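조회 1306 · 공유 80 · 댓글 40

가사 및 매장 잡무 자동화 가능성 검토 과제
중간 진행 보고

수신: 디나흐(Dinach) 재단 사업지원팀
작성: 에스텔(Estel) 연구실, 은남디 타무노(Nnamdi Tamuno)
검토: 데이비다스 코펠(Deividas Koppel)

1. 보고 범위

지난 보고 이후 진행한 작업과 현재 결과, 남은 기간의 계획을 정리한다. 과제의 질문은 처음과 같다. 시중에서 구할 수 있는 수준의 로봇 팔과 집게로 가정집과 소규모 매장의 잡무를 맡길 수 있는가, 맡길 수 있다면 어디까지인가 하는 것이다. 지난번 검토 의견에서 "시연 영상 말고 실패한 경우를 적어 달라"는 요청이 있었으므로 이번 보고는 실패 쪽에 분량을 더 두었다.

현재까지의 답을 먼저 적는다. 물건의 종류와 놓이는 자리가 정해져 있고 사람이 옆에서 가끔 손을 봐줄 수 있는 조건이라면 일부 작업은 맡길 수 있다. 사람이 사는 집에서 아침부터 저녁까지 혼자 두고 쓰는 것은 아직 어렵다. 매장 쪽이 가정보다 낫지만 기대했던 만큼 차이가 크지는 않았다.

2. 작업 항목

신청서에는 작업이 열한 가지로 적혀 있었으나 2월에 협의한 대로 다섯 가지로 줄였다. 식탁 위 물건 정리, 컵과 병 세우기, 수건 개기, 매대 채우기, 바닥의 작은 쓰레기 줍기이다. 설거지와 세탁기 투입은 뺐다. 물이 닿는 작업은 집게의 방수 처리를 새로 해야 하고, 그 비용이 이번 예산에 들어 있지 않다.

설거지를 뺀 것에 대해서는 연구실 안에서도 의견이 갈렸다. 일반 가정에서 가장 먼저 맡기고 싶어 하는 일이 설거지이므로, 이것을 빼고 "가사"라고 부를 수 있느냐는 지적이 있었다. 타당한 지적이라고 보며, 최종 보고서의 제목에서 가사라는 말을 그대로 쓸지는 재단과 다시 상의하겠다.

3. 시범 자료 수집

사람이 손에 드는 집게로 작업을 직접 해 보이고, 그 기록을 학습에 쓰는 방식을 유지하고 있다. 로봇을 집집마다 옮기지 않아도 되므로 장소를 늘리기가 쉽다. 지금까지 쓸 수 있는 시범은 모두 1306건이다. 같은 기간에 찍었으나 버린 것이 303건 있다. 버린 이유는 대부분 시작 위치를 잘못 잡았거나, 작업 도중 전화가 오는 등의 이유로 동작이 끊긴 경우이다. 화면이 너무 어두워 집게 끝을 알아볼 수 없는 것도 있었다.

장소는 연구실 안의 모의 주방, 단기 임대한 원룸, 플레브데일(Plevdale) 상가의 잡화 매장 한 곳이다. 모의 주방에서만 찍은 자료로 학습한 모델은 원룸에 가져가면 성적이 눈에 띄게 떨어졌다. 창으로 들어오는 빛, 식탁보의 무늬, 뒤쪽에 쌓인 살림살이가 모두 영향을 주는 것으로 보이지만 각각의 몫을 따로 재지는 못했다. 분리해서 재려면 조건을 하나씩 바꿔 가며 다시 찍어야 하고, 남은 기간에 다 하기는 어렵다. 식탁보만이라도 바꿔서 비교해 볼 생각이다.

원룸 촬영에서는 방을 미리 치우지 않는 것을 원칙으로 했다. 처음 며칠은 담당자가 습관적으로 식탁 주변을 정돈하고 시작했는데, 그렇게 찍은 자료는 모의 주방 자료와 별 차이가 없었다. 이후로는 안전에 문제가 되는 것만 옮기고 나머지는 그대로 둔다.

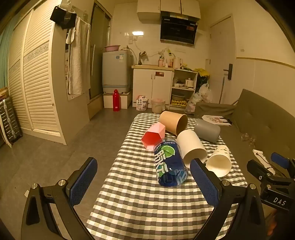

컵과 병 세우기는 다섯 가지 작업 중 가장 쉬울 것으로 예상했던 항목이다. 넘어진 물건을 집어서 바로 세워 놓으면 끝난다. 사람은 거의 보지 않고도 한다. 그런데 이 항목에서 계획보다 시간이 많이 들었고, 다른 항목의 일정이 그만큼 밀렸다.

원인은 몇 가지로 나뉜다. 우선 집는 방향이 물건마다 다르다. 입구가 집게 쪽을 향한 컵은 한쪽 벽을 물어 올리면 되지만, 바닥이 집게 쪽을 향한 컵은 몸통을 감싸듯 잡아서 손목을 크게 돌려야 한다. 손목이 돌아갈 자리가 없으면 한 번 내려놓고 다시 잡아야 하는데, 모델은 이 "다시 잡기"를 잘 하지 못한다. 시범 중에 다시 잡는 장면 자체가 적었던 탓이 크다고 본다. 시범을 보이는 사람은 숙련될수록 한 번에 끝내려고 하므로 자료가 쌓여도 이런 장면은 잘 늘지 않는다. 3주차부터는 일부러 한 번 내려놓고 다시 잡는 시범을 섞어 찍고 있다.

다음은 힘이다. 종이컵은 세게 잡으면 찌그러지고, 도자기 컵은 약하게 잡으면 미끄러진다. 집게 끝의 패드를 두 차례 바꿔서 미끄러지는 문제는 줄었으나 종이컵이 눌리는 문제는 남아 있다. 한번 눌린 종이컵은 세워도 기울어지기 때문에 성공으로 치지 않았다. 이 기준이 너무 엄격하다는 의견이 있어 다음 보고부터는 "세웠으나 변형됨"을 별도로 적겠다.

마지막은 이웃한 물건이다. 물건 하나만 놓고 시험하면 결과가 좋지만 여러 개가 가까이 있으면 하나를 세우다가 이미 세운 것을 건드린다. 사람은 이때 팔꿈치를 들거나 순서를 바꾸는데, 현재 모델은 순서를 거의 고정해서 움직인다. 가까운 것부터 집는 경향이 뚜렷하고, 그 때문에 뒤쪽 물건을 집으러 갈 때 앞에 세워 둔 것이 장애물이 된다. 먼 것부터 시작하는 시범을 더 넣어 달라고 수집 담당자에게 요청했다.

4. 시험 결과

시험은 작업별로 40회씩 했다. 학습에 쓰지 않은 물건을 절반 섞었고, 시작 배치는 시험 담당자가 아닌 사람이 정했다. 사람이 한 번이라도 손을 댄 경우는 실패로 적었다.

컵과 병 세우기: 성공 29회. 실패 가운데 가장 많은 것은 이웃한 물건을 넘어뜨린 경우이고, 그다음이 종이컵 변형이다. 바닥에 떨어뜨린 것은 한 번이다.

식탁 위 물건 정리: 성공 26회. 정해진 상자에 담는 것까지는 잘 되지만, 담지 말아야 할 것을 담는 일이 있었다. 열쇠와 영수증을 쓰레기 쪽 상자에 넣은 경우가 대표적이다. 물건을 옮기는 동작보다 무엇을 남겨 둘지 정하는 판단에서 틀린다.

수건 개기: 성공 17회. 크기가 다른 수건이 섞이면 거의 되지 않는다. 한 번 접은 뒤 모서리가 안으로 말려 들어가면 그 상태에서 빠져나오지 못하고 같은 동작을 반복한다.

매대 채우기: 성공 33회. 다섯 항목 중 가장 높다. 포장이 단단한 상자형 상품에 한한 수치이고, 봉지 상품은 따로 시험하지 않았다. 매장에서 실제로 손이 많이 가는 것은 봉지 상품이라고 하므로 이 수치를 현장 수준으로 받아들이지는 말아 주기 바란다.

바닥의 작은 쓰레기 줍기: 성공 21회. 납작한 종잇조각이 타일에 붙어 있으면 집지 못한다. 집게 끝이 두꺼워서 생기는 문제이며 학습량을 늘려서 해결될 일은 아니라고 판단한다.

속도도 적어 둔다. 컵 여섯 개를 세우는 데 사람은 10초가 걸리지 않는다. 로봇은 모두 성공한 경우에도 80초가 걸렸다. 움직임을 빠르게 하면 이웃한 물건을 치는 일이 늘어나므로 당분간은 속도를 올리지 않을 계획이다. 가정에서는 느려도 괜찮다는 의견이 많았고, 매장에서는 손님이 없는 시간에만 쓴다면 괜찮다는 조건이 붙었다.

5. 현장 의견

플레브데일의 매장에서는 토요일 영업 전 시간을 빌려 매대 채우기를 시험했다. 점주는 결과보다 준비 과정을 지적했다. 로봇을 들여놓고 자리를 맞추는 데 걸리는 시간이면 직원 한 사람이 그 선반을 다 채운다는 것이다. 설치와 위치 조정에 드는 시간을 우리 쪽 수치에 넣지 않은 것은 사실이다. 다음 시험부터는 문을 열고 들어가서 작업을 마치고 나올 때까지를 한 번으로 재겠다.

원룸을 빌려준 쪽에서는 소음에 대한 말이 있었다. 팔의 구동음 자체는 크지 않으나 제어 장비의 냉각 팬이 계속 돌아 통화하기에 불편했다고 한다. 장비를 문밖에 두고 선을 길게 빼는 방법을 시험했는데 선에 발이 걸릴 위험이 있어 중단했다. 지금은 팬이 작은 장비로 바꾸는 것을 알아보고 있다.

6. 장비와 예산

손에 드는 집게는 자리니시(Zariņš)에서 공급받은 것을 계속 쓴다. 패드는 소모품으로 보아야 한다. 표면이 닳으면 같은 힘으로 잡아도 결과가 달라지는데, 이를 늦게 알아차려 앞부분의 시범 일부를 다시 찍었다. 교체 주기를 정하고 교체 날짜를 기록에 남기도록 했다. 패드 구입비는 당초 예산에 없던 항목이어서 소모품비 안에서 조정했으며 총액에는 변동이 없다.

인건비는 계획대로 집행되고 있다. 출장비는 매장 시험 횟수가 줄어 남을 것으로 예상한다. 남는 금액을 원룸 임대 기간 연장에 돌려 쓸 수 있는지 문의드린다. 가능하다면 식탁보와 조명을 바꾼 비교 촬영을 그 기간에 하려고 한다.

7. 늦어진 부분

수건 개기 2차 수집이 시작되지 않았다. 컵과 병 세우기에 인원이 묶인 탓이다. 담당 인원을 늘리는 대신 수건의 종류를 두 가지로 줄이는 안을 코펠이 제안했고, 타무노는 종류를 줄이면 결과를 해석하기 어려워진다는 입장이다. 다음 회의에서 정한 뒤 변경이 있으면 따로 알리겠다.

시험 기록의 공개 준비도 늦어지고 있다. 원룸에서 찍은 자료에는 개인 물품과 우편물이 들어 있는 것이 있어 하나씩 확인하며 가리고 있다. 자동으로 가리는 도구를 써 보았으나 빠뜨리는 것이 있어 결국 사람이 다시 본다.

8. 다음 기간 계획

먼 것부터 집는 시범과 다시 잡기 시범을 우선 늘린다. 컵과 병 세우기는 같은 배치로 한 번 더 시험해 이번 수치와 비교한다. 매장에서는 봉지 상품을 시험 대상에 넣는다. 바닥의 종잇조각은 얇은 집게 끝을 따로 깎아 시험해 보고, 효과가 없으면 이 항목은 여기서 마무리한다.

재단에 요청드리는 것은 두 가지이다. 6항에 적은 출장비 전용 여부에 대한 회신과, 최종 보고서 제목에 대한 의견이다. 출장비 건은 임대 연장 계약과 맞물려 있어 먼저 회신해 주시면 일정을 잡는 데 도움이 되겠다.

공유 80
댓글 40개 모두 보기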